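Hand-held gripper or remote control for teaching a pick and place task?

Posted in Robot Learning > Demonstrations
Mar 28, 2021

Posted by nernatstead_lab

Hello all. I work at a small training workshop in Nernatstead and we have one arm, a Hultus, with a parallel gripper. We want to teach it a simple desk tidying task: take a computer mouse from the table and put it on its pad, then take a pen and put it in a cup. Only these two things for now.

I have tried remote control first, with the Pinto controller that came with the arm. I collected 90 demonstrations over several evenings. The policy I trained from them reaches the mouse but then it waits above it for a long time, moves a little left, a little right, and sometimes it goes down and pushes the mouse away. When I look at my own recordings I see that I do the same! I stop above the mouse because I cannot judge the depth well from the screen, and I make small corrections.

A colleague told me to forget remote control and use a hand-held gripper with a camera on it, where you just do the task with your own hand. My doubts are the following:

Is the data really usable on the arm, if the arm was not there during the recording?

How many demonstrations would I need to replace my 90?

Must I record at the same table where the arm is mounted? The arm is bolted down in a room without windows and it would be much more pleasant to record somewhere else.

I can program in Python but I am not a researcher, so please use simple words if possible. Thank you in advance.

Posted by tomcat_servo

Hand-held is faster, I would not go back. Remote control is only good if you have force feedback and your controller doesn't have it. Just record a lot. 690 episodes should be plenty for one object.

Comment by nernatstead_lab: Thank you, but 690 in one place, or in different places? And is it 690 good ones, or before throwing away the bad ones?

Comment by tomcat_servo: good ones. places I don't know, I did all mine on one bench and it works on that bench

Posted by Kamala Rajan

I have done both ways, first remote control for one year and then hand-held, so I will try to answer your doubts in order. My English is not perfect, please ask if something is not clear.

First, the pauses. Your policy copies what you did, and it has no way to know that the waiting was not part of the task. Before you change the equipment, open your 90 recordings and cut out the parts where the arm is standing still above the mouse. Keep the small stop just before the fingers close, but remove the long ones. Then train again. In my case this alone made the approach much better, although pushing the object away remained a problem. You can also add a second camera from the side for the operator, so you judge the height more easily. If this side view is only for you and is not an input to the policy, the training does not need to change.

Second, is hand-held data usable on the arm. Yes, with conditions. The fingers on the hand tool and the fingers on the arm should have the same shape and the same pads, and the camera should sit in the same position relative to the fingers. When I began, my hand tool had the camera a little higher than on the arm, and the arm closed too early every time. It took me three days to find this. Measure it with a ruler, and after that take one picture from each camera with the same object between the fingers and lay one picture over the other. If the finger tips do not fall in the same place, correct the mount and do not try to fix it in software.

There is also the question of speed. With your hand you will move much faster than your arm is allowed to move. I do the motion at a calm speed, like pouring tea for a guest. Also remember that your wrist can turn in ways that the arm cannot. After each session I run the recorded path through the arm model and throw away the ones which pass a joint limit. Of my first 70 recordings many had to go for this reason. Later I learned to keep my elbow more quiet and the losses became small.

For the position tracking you need surfaces with texture. A plain white table is difficult, and so is a shiny one. Wood with visible grain is good, and plants or furniture behind the table help as well, if they are not moving too much. Some people I know clear everything away before recording. I would leave the normal small things on the table, only not so near that you hit them with the fingers.

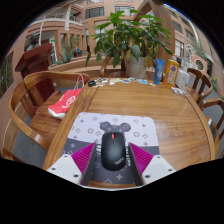
With a mouse you should decide from the beginning how the fingers will come to it. I go always with one finger on each side, and the front of the mouse pointing away from me. The body is rounded, so if the pads touch it too high they slide up when you close. Go low, but leave a little air under the finger tips or they will catch the edge of the pad. Close slowly, wait a moment, then lift straight up. If you approach sometimes from the side and sometimes from the front, the policy will need many more recordings to understand both.

A black mouse is also not the easiest object if your pads are dark. In bad light the two can become one dark shape in the camera. Fingers in a strong color help you to see where the finger ends, but then please use the same color on the arm.

Third, the number and the place. I would not start with 690. For one object, try 3 different tables with 70 recordings at each, and then test on the arm before you do more. Change the position of the mouse between recordings, and turn it a little. You can record outside of your arm room and I even recommend it – my policies from a single bench failed as soon as somebody moved the lamp. But do also a part of them at the real table, because the height of the table edge and the light there are what the arm will meet.

About the pen I have less good news. A thin object lying flat is hard for these soft pads, in both methods. I would teach the mouse first, completely, and begin the pen as its own task with its own recordings.

One last point. Write down for each session which pads you used. I replaced my pads with thicker ones from Stolex in December and did not note it, and afterwards I could not separate the old data from the new.

Comment by nernatstead_lab: This is very helpful, thank you! I cut the pauses yesterday evening and the arm now goes down without waiting. It still pushes the mouse in some cases. May I ask, do you record the way back to the start position, or do you stop when the mouse is released?

Comment by Kamala Rajan: I stop a short time after the release, when the fingers are open and a hand's width above the mouse. The way back I program by hand, it is always the same motion.

Posted by gearbox_pete

Check your gripper calibration too. Had the same pushing problem and one finger was closing before the other.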